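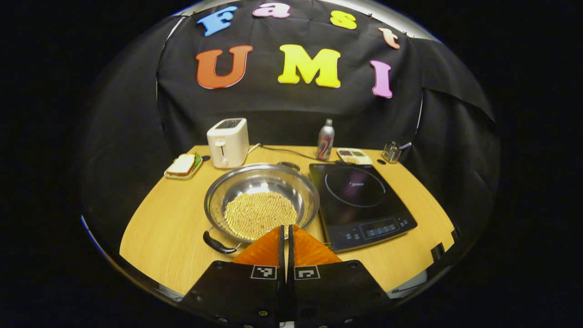 Reading time: 5 min

Dorothy Whitlock does not like to be called a cook. She has been asked to cater things on the strength of it, and once to judge a chili contest, and she says both ended badly for everyone. What she does is set tables for breakfasts, lunches and snacks that will never be eaten, for catalogs, shop windows, training rooms and the occasional stage play with a low budget and a short second act.

"I tell people I work in food and they want to know where to eat," she says. "I have no idea where to eat. I had crackers last night."

We meet in her workroom above a tire shop, where the floor hums whenever the compressor downstairs comes on. She has offered me tea and then forgotten about it. On the shelf behind her are boxes labeled in pencil: BREAD, BREAD (BAD), GREENS, THINGS ON STICKS. I ask about the second box.

"Bread that looks like bread," she says. "It's the worst kind. You put it on a plate and everybody thinks you've left your lunch out."

She prefers a toy sandwich that is happy to be a toy sandwich. The one she currently favors has pale slices and a bit of green lettuce showing down one side, and it sits on a small cream plate next to a white two-slice toaster. I say that nobody toasts a sandwich in that kind of toaster. She looks at me for some time.

"It's not going in the toaster. It's near the toaster. That's how kitchens are. Go home and look at what's next to yours."

(I did. Mail, a banana, one glove.)

Her theory of the small kitchen, which she has been refining for 16 years, is that it needs one thing too big for it. On the honey-colored table that thing is the pot, wide and shallow and stainless steel, planted in the middle where it takes up the room a sensible person would use for chopping. The cooktop is induction, black and flat, and Whitlock thinks flat cooktops have done real damage to her trade.

"With a gas ring you know where you are. There's a ring. With these you have a black square, and people put their keys on it. So you need a pot with some presence, or the whole table looks like an office."

The pot was the subject of a disagreement with Gerrit Martens, who builds most of her tables and has opinions about what goes on them. Martens wanted a saucepan. He is a tidy man, she says, in the tone other people use for a diagnosis. I call him later and he confirms the saucepan.

"You could see the table with a saucepan," Martens says. "I sanded that table. I would have liked somebody to see it."

He also wanted the toaster cord tucked away. It runs across the table behind the pot, thin and black, and Whitlock wouldn't hear of moving it. A toaster without a cord, in her view, is an ornament. She has a drawer of loose cords in the workroom for exactly this purpose, and at one time sold a few on to Falum, a window-dressing outfit that had been showing its lamps without any. "They looked like they were waiting to be told something," she says. "I charged them two dollars apiece."

Then there are the letters. Foam ones, in the colors of a child's bath: blue, pink, yellow, peach, orange. They spell "Fast" in an arc with "UMI" below it in bigger characters, pinned up on black cloth. The cloth goes around the back and the sides and comes over on the right in one big flap, and it hangs in folds that Martens has offered, more than once, to iron.

I ask if she thinks the lettering is a bit cheerful for all that black.

"Black is what makes it cheerful. Put those on a white wall and you've got a dentist."

And the lowercase? The F is a capital, the rest of the word isn't, and the three letters underneath are all capitals. Here Whitlock becomes evasive. Foam letters come in bags, she says, and a bag has its own ideas. Her former assistant, Napaporn Petchrat, is more forthcoming. She spent two years sorting them and left, on good terms, to do bookkeeping.

"There's never a second capital A," Petchrat says. "You can buy 13 bags. You'll have Qs until you die."

Petchrat was responsible for what Whitlock calls the back row, the things that stand behind the cooktop and give a table its gossip. She is the one who believed in small containers. A little white tray with compartments, food in it in brown and green and red; a condiment holder with a metallic top, off toward the corner where it can catch some light. Whitlock was against the tray at first, on the grounds that it looked organized.

"I lost that one," she says. "It's a nice tray. It's the sort of thing you buy when you've decided to be a different person, and then you put it at the back."

Her own contribution to the row is the tall silver can with the red and blue swirls on it. I ask what's in it. She says a spray can is mostly there for height, and that if I'd wanted to know what was in things I should have interviewed a grocer. Every kitchen, she maintains, has one tall can with a design on it that doesn't go with anything. Her mother's was hair spray and lived by the salt until 1988 or so.

Downstairs the compressor starts up again. Whitlock waits for it to stop, which takes a while, and uses the time to find my tea. It has been on the windowsill. She considers it, then moves it a few inches to the left, away from a stapler.

I ask whether she ever cleans up a table once it's set. She does, but only the parts that look clean already. "If you wipe the one messy spot, then it's a showroom. I did a job for Zirnent where they wiped everything down every night. By the end of the week it was like a picture of a kitchen in an elevator."

What's next is a long picnic table for Jerkance, due in September, outdoors, with real wind. Martens has been asked to build it heavy. Whitlock has been asked, in writing, to include a salad. She is looking through GREENS as I leave and hasn't found anything she can stand.

"Take some bread," she calls down the stairs. "From the bad box."

More conversations
Frans Visser on forty drawers and no key
Moushumi Weerasinghe: "A curtain is a wall that gave up"
The Vītola stools, and who sat on them
Talking to the man who paints the price tags

Contact | Copyright and reprints | Back to top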